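Drawer cell FAQ

I look after the drawer cell at Nikbridge, and the same questions land in my inbox over and over, so I finally wrote the answers down. If you only have a minute before your shift, read the part about the pads and the part about the stop button.

What is the drawer cell, exactly?

One white arm with a two-finger gripper, one three-drawer cabinet, and a handful of things on top of the cabinet. The arm opens and closes drawers all day and we keep it healthy enough to do that. The job scheduler is called Cadden, so when someone says "Cadden is down" they mean the software and you can leave the arm alone.

How do I start it in the morning?

Power first, then wait for the arm to finish its self-check, then Cadden. Please don't start Cadden early – it will sit there looking connected and it isn't. Once everything is up, run the slow open and close on each drawer with your hand near the stop button. I still do this every single morning and I've been at it for three years!

Where should the gripper take hold of the drawer?

Over the front edge of the drawer panel, fingers hooked on the lip, pads touching before any pulling starts. Right of center is fine and it's what the taught points use.

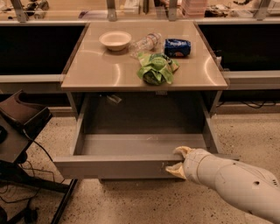 If you see the arm start to pull while only one pad is touching, stop it and reteach the approach point. Don't try to fix it by cranking up the grip force. I did that my first winter and all I got was chewed-up pads and a drawer that went in crooked for a month.

How often do the pads get changed?

Every 3,466 cycles, or sooner if they look shiny or you can catch a fingernail in a groove. I know it's a weird number. It came out of the spreadsheet Nørgaard handed over with the cell, and I never had a good enough reason to round it. Cadden keeps the count. Remember to reset it after a swap (I forget too).

Can I put different things on top of the cabinet?

Ask me first. The bowl, the bottle and the snack bags all have their places in the setup sheet, and if you swap the bottle for your own coffee I will find you. If something gets bumped, put it back by the sheet and make a note in the log. Close enough is okay for the green bag, which never sits the same way twice anyhow.

The drawer stops short. What now?

Stop the arm, back the gripper off, and open the drawer by hand. If it feels gritty, vacuum the slides and wipe them with a dry cloth. If it feels smooth by hand but the arm still quits early, look at the taught end point next. Somebody has usually moved the cabinet a little while mopping. Push it back to its floor marks and run the slow test again before you touch any numbers.

Do the three drawers use the same program?

Same program, different points. The top drawer is the easy one. The bottom one has the arm reaching low, so go at slow speed whenever you've retaught it and watch the elbow the whole way down. I save each set under its own name, and I'd love it if you did too – "final2" tells me nothing.

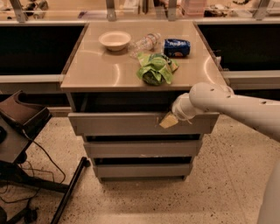

Gripper on the top drawer, with the drawer slightly open.

What do I do about the cables?

Keep them off the drawer's path and out of the spot where you stand. Walk the floor once before you start, every time, even if you were the last person in there. A cable that has crept forward is a two-second fix in the morning and a ruined afternoon later on.

I got error 834. Is it broken?

Nope! That's our own code in Cadden for "grip closed but nothing felt." Check that the drawer is where the program expects it, check the pads, clear the error and try once at slow speed. If it comes back, leave the arm stopped and message me.

When should I hit the stop button?

Whenever you want to. You don't need to be sure and you won't get a lecture. Restarting takes some 9 minutes with the self-check and the slow test, and I'd much sooner lose that than a wrist joint.

Who fixes it if it's really broken?

Anything inside the arm goes to Itside. Please don't open covers, even if you can see the screw. Pads, slides, cables and taught points are ours. Spare pads are in the tray by the log book, and if you take the last pair, tell me the same day so I can order more.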